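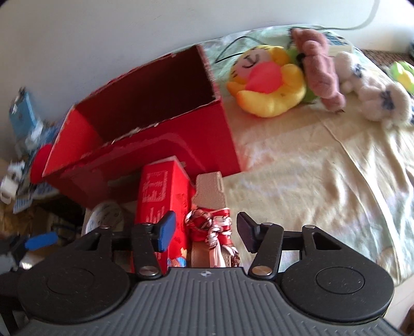
# The Nukiso goes to a novella, and I lost my bet

March 23, 2021

Well, I was wrong. I told everyone who would listen (and a few people who were clearly trying to get off the phone) that the Nukiso Prize was going to the big family novel this year, and last night it went to *Dry Dock for Beginners*, a book you can read in an afternoon with a break for a sandwich. I'm thrilled. I also owe my sister lunch.

If you missed the announcement, it went out online, with the jury chair reading the result from what looked like a spare bedroom and the sound dropping out right at the title. The chat went wild with people typing "WHAT did they say??" until somebody at the prize office posted it in writing. So for a good minute there, the winner of the Nukiso Prize was "Dry Something for Something," and I'd already texted my sister the wrong book.

The Nukiso, for anyone new to this column, is the one for fiction from independent publishers. It's given every spring, it's open to novels, novellas and story collections, and it has a habit of picking books that the bigger prizes never even longlist. This year the jury had 1,348 titles sent in, a record for them. I don't know how anybody reads that many and stays married, but a first round of readers cuts the pile down before the main jury sees it, and then come the longlist, the shortlist of six, and a final meeting that's supposed to take one evening.

It took two. The jury met, voted, tied, had another go, tied again and went home. When they came back the next night they talked for a long time before voting at all, and that time *Dry Dock for Beginners* got through by a single vote. The chair was pretty open about this in the statement, and I liked that. Most prizes give you the line about a unanimous and joyful decision, and you can practically hear the teeth grinding behind it. This jury said they disagreed, said they'd disagreed loudly, and said the losing side still thought it was right. Good! I'd worry about a jury where everyone wanted the same thing.

The book they tied with was *The Upstairs Relatives*, from Bilenell, and yes, that was my pick. It's a big, crowded, slightly bossy novel about a family that splits a house down the middle after a wedding goes wrong, and it has the best kitchen argument I've read in years. Bilenell has been on the Nukiso shortlist before and never won, and I really thought this was their time. They put out a gracious note late in the evening congratulating everybody, and then about ten minutes later a second one with the link fixed.

## So what is the winner like?

Short, for one thing. It comes in at almost 200 pages, and they're small pages with a lot of air on them. The story follows a woman who takes a job at a boat repair yard on a lake that's been shrinking for years, so every season the boats have to be hauled a little farther to reach the water. She doesn't know anything about boats. The man who hired her doesn't seem to know a whole lot either. There's a dog, there's a lawsuit over a ramp, and there's a long chapter made up completely of phone messages that I thought I'd hate and ended up reading out loud to myself in the car.

I read it back in February, when the longlist came out, and I'll be straight with you, I liked it but I didn't think it was a prizewinner. It felt slight to me. I put it down as "charming" in my notes and moved along. Then I kept thinking about it – the business with the ramp especially – and by the time the shortlist was announced I'd gone back to it, and the second time through I saw how much was going on in those phone messages. There's a whole marriage ending in there and the narrator never brings it up once. I should have moved it up my list right then. I was stubborn about the Bilenell book, and here we are.

The jury's citation calls it "a comedy with the water going out of it," and I wish I'd thought of that first. They also praise the ending, and I know some of you are going to disagree, since I've already had messages. I won't spoil it. I'll only say that I turned the page expecting another chapter and found the acknowledgments, and I was mad for an hour or so and then I wasn't.

It's a first book, too. The author spoke for a little while after the announcement, thanked the yard where she worked for a summer as a student, thanked her editor, and said she'd been sure the call from the prize office was somebody trying to sell her a warranty, so she'd let it go to voicemail. Considering the book she wrote, I thought that was just about perfect.

## A very good night for Xue

The publisher is Xue, a tiny outfit that brings out only a few titles a year, and you have probably seen their books even if the name doesn't ring a bell. They're the ones with the plain covers and the title running up the side, which drives me up the wall when I'm trying to shelve them. Everything gets done in-house, down to packing the orders, and the website was already showing the winner as out of stock when I went to look this morning.

They've promised a reprint, and they say anyone who orders now will be in the first batch to ship, but they're not giving a firm date. I've heard paper is slow at the moment and printers are backed up, so I'd plan on being patient. The e-book is available right away if you can't wait. There's an audiobook in the works as well, and I'm dying to know what they do with the phone message chapter. One voice? A whole cast? Beeps? Please let there be beeps.

What does a win like this mean for a small press? There's a check, which the author keeps, and a separate, smaller sum for the publisher, and both are nice. The sticker matters more. Stores that never ordered a single Xue title will be putting this one on the front table, and libraries tend to buy the winner automatically. The trouble is that somebody has to pay for the reprint before any of that money comes in, and a press this size doesn't always have it sitting around. Xue says it's covered. I was glad to read that, having watched another small house a few years ago win something lovely and then spend the whole summer telling people it couldn't supply the book.

## The rest of the shortlist

I don't want the others to get lost, because this was the strongest list the Nukiso has had since I started following it. If the winner doesn't sound like your thing, try *Aunt Weather*, a story collection that's much stranger than the title lets on (the one about the toll booth, oh my goodness). *A Field Guide to My Brother* is the one I'd give to somebody who says they don't read fiction. And if you can take a slow start, *Northbound Platform, Closed* pays you back in the last third, though I did have to restart it, and I skipped some of the train stuff the first time. I never did get on with the remaining one, so I'll leave it to people who did.

Vando, the bookstore that partners with the prize every year, has all of them in except the winner, and they're taking names for that. They usually do a big evening with the shortlisted writers in the store, with bad wine and very good cheese, and obviously that's not on this spring. The plan is an online reading instead, free, with a sign-up through the store. The winning author has said yes and so has the author of *The Upstairs Relatives*, and I'm told the two of them will be on together, which ought to be fun given how close it was. I'll post the date when Vando confirms it. Bring your own cheese.

Submissions for next year open in the fall, same rules as before, with one change: a press can now send in a story collection even if some of the stories have already run in magazines. People have been asking for that forever.

Now I have to go find out where my sister wants her lunch from. She picked the winner off the cover, by the way. Hasn't read a page of it.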